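Thermostatic shower valves: what the cartridge does, and why it stops doing it

A thermostatic mixer is the least visible part of a bathroom and the part most likely to need attention. Behind the chrome plate sits a brass body, two inlets, one or more outlets, and a cartridge small enough to hold in one hand. Most complaints about a shower that runs too hot, too cold or too weak end at that cartridge or at the pipes feeding it.

The working principle has changed little. A capsule of wax sits in the mixed water. As the water warms, the wax expands and pushes a piston, which moves a shuttle across the hot and cold ports. More expansion closes the hot port and opens the cold. A return spring pushes the shuttle the other way when the water cools. The temperature handle shifts the starting position of this assembly, and the wax does the rest.

Two things follow. The valve reacts to the temperature of the water passing over the capsule, so it can only correct a change once that change has reached it. It also needs hot water that is clearly hotter than the setting. If the boiler delivers water only slightly above the temperature asked for, the shuttle runs to the end of its travel and stays there, and the valve behaves as a plain hot tap with a poor flow rate. Owners of heat pump systems with a low stored temperature meet this fault more often than they expect.

Pressure and balance

Valve bodies are sold with a minimum working pressure, and it should be read before the price. A body rated for high pressure will pass very little water from a gravity-fed tank in the loft. One made for low pressure will usually work on a mains system, but may need flow restrictors in the inlets to keep it quiet.

Balance matters as much as the absolute figure. Where cold comes straight from the main and hot comes from a tank, the cold side can be several times stronger. The shuttle then spends its life almost closed on the cold side, where a small movement makes a large difference in flow. Users notice this as hunting: the water swings warm and cool for the first minute, sometimes longer. A pressure-reducing valve on the cold feed is the ordinary cure. Fitting a new cartridge will hide the fault for a while and then it will return.

Check valves are fitted in the inlets to stop one supply crossing into the other. When one sticks open, cold water can push back through the mixer into the hot pipework. The sign is a basin tap that runs lukewarm while the shower is off. Many plumbers have changed a basin tap for this reason and found the fault unaltered.

Three bodies compared

For this feature we fitted three concealed valves to the same test rig in turn and fed them from a balanced supply. Each was set to a normal showering temperature, then the cold feed was cut sharply and restored.

The Volton is the plainest of the three. It has a single outlet, a cast body and a cartridge that comes out with one large nut. It was the slowest to settle after the cold feed came back, but it shut the flow down promptly when the cold was lost, and that is the safety function that counts. At 499 pounds it is also the cheapest. The handle has a firm stop that must be pressed to go hotter, and the button is stiff for wet fingers.

The Fusonport has two outlets and a diverter built into the flow control. It settled quickly and without overshoot. Its inlet filters can be reached from the front, through the same opening as the cartridge, so they can be cleaned without touching the wall. The instructions are brief on the depth of the first fix, and the tolerance is tighter than the drawing suggests. We set ours too deep and needed the extension kit, sold separately.

The Jibrin is the most costly at 1655 pounds, for which the buyer gets three outlets, separate shut-off for each, and a body in brass with a very low lead content. Temperature control was the steadiest on the rig. Flow through any one outlet was good, and through all three at once it was modest. Anyone planning a large overhead rose with body jets should work out the total demand first, as no valve can pass water that the supply pipe does not carry.

Getting at it later

Concealed valves are fitted for their looks, and the penalty is paid at the first service. The cartridge can nearly always be drawn out from the front. The check valves and inlet filters often cannot. On some bodies they sit in the inlet elbows, behind the finished surface, and reaching them means taking off tiles or opening the wall from the other side.
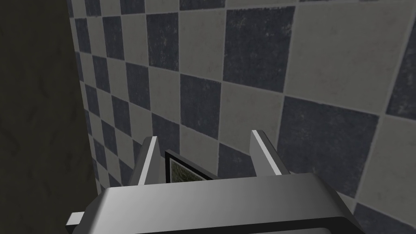 An access panel in the room or cupboard behind the shower avoids the problem at small cost, provided it is planned before the pipes go in. It should be wide enough for two hands and a spanner. Isolating valves belong in the same space, one on each feed, with the slot facing the opening.

Scale is the usual reason for a service. In hard water areas it forms on the shuttle and the seals, and the temperature handle grows heavy to turn. Binum, whose cartridges are used in several makes of body, advises removing the cartridge every 12 months in such areas, soaking it in a mild descaling liquid and coating the seals with silicone grease. Petroleum grease should be kept away from it, as it swells the rubber.

The handle should also be turned through its full range once a month, from cold to hottest and back. A valve left at one setting wears and scales at one point, and will stick there. After any service the maximum temperature must be set again with a thermometer held in the running water – the marks on the handle are a guide only, and they move when the splined adaptor is refitted one tooth out.

Spare cartridges differ between production runs of the same body. The code is moulded on the cartridge collar and should be noted down before the trim plate goes on.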